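Product Page Editor, Home Lighting (part time, remote)
Clovby online store
Posted May 19, 2023

Clovby sells ceiling, wall and game room lighting through its own site and two partner storefronts. The catalog holds 3,691 listings. We need an editor to rewrite and maintain the pages for pendants, island lights and billiard fixtures.

Scope of work

Rewrite supplier copy into plain product text of 80 to 150 words. Check each page against the spec sheet: overall width, drop length, bulb base, maximum wattage, damp rating, canopy size. Flag missing or conflicting values in the ticket queue. Do not estimate a missing value.

The first assignment is a block of 224 pendant pages moved over from the former Ikero catalog. Many of these list chain length and total drop as the same figure. Both must be confirmed with the supplier before the page goes live.

Editors do not write customer reviews, select reviews for display or change their wording. Star ratings are pulled in automatically.

Requirements

Two years of editing catalog or technical text in American English. Working knowledge of spreadsheets, including lookups. Ability to read a dimension drawing. Familiarity with residential wiring terms is useful but not required. Experience with Jevlow, our listing software, is not expected; training takes three days and is paid.

Terms

Contract position, 20 hours per week, paid hourly, with work logged in the ticket queue. The initial term runs through the end of November and may be extended. Hours are flexible except for a weekly call with the catalog team. Applicants must be authorized to work in the United States.

Selection

Applicants who pass the first review receive a paid test of four pages. Edits are scored on accuracy first, then on clarity and length. Test pages are not published.

To apply, send a resume and one edited sample, with the original text attached, through the careers form. Put "Lighting editor" in the subject field. Address questions to Jyoti Malhotra in the catalog office.

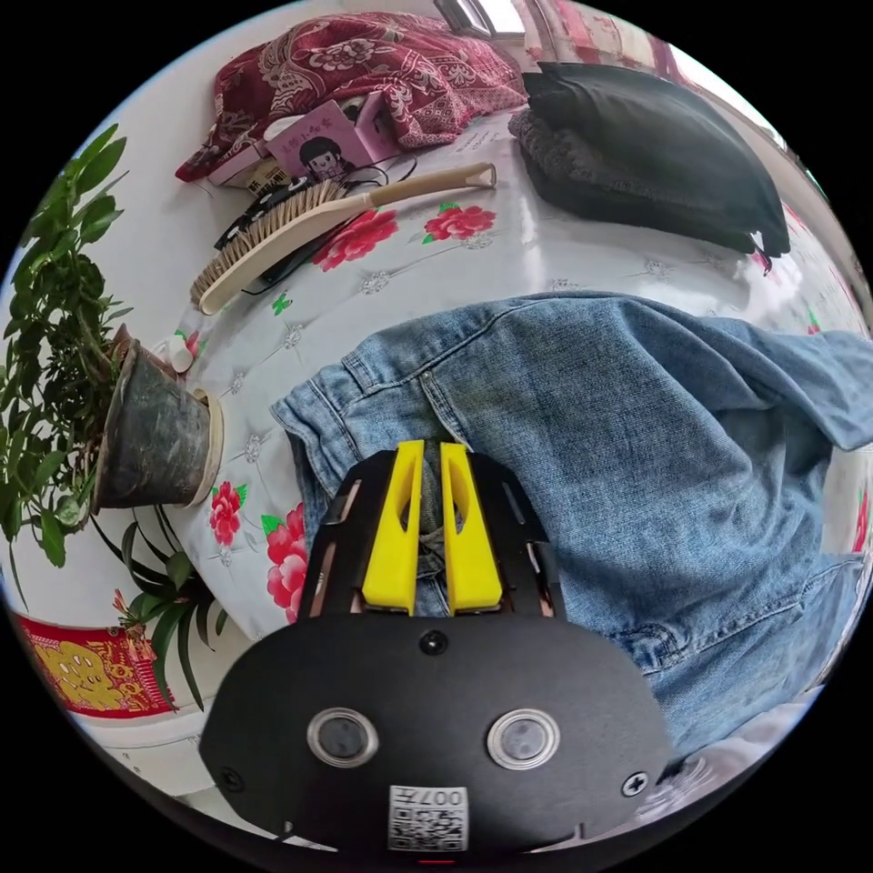
Comments (2)

Brijesh Negi: Does the edited sample have to be lighting? Most of my work is plumbing fixtures, and the before and after versions are in one file with tracked changes.

Jyoti Malhotra: Any product category is fine. Tracked changes are accepted if the original text can be recovered in full. Please remove client pricing before you upload it.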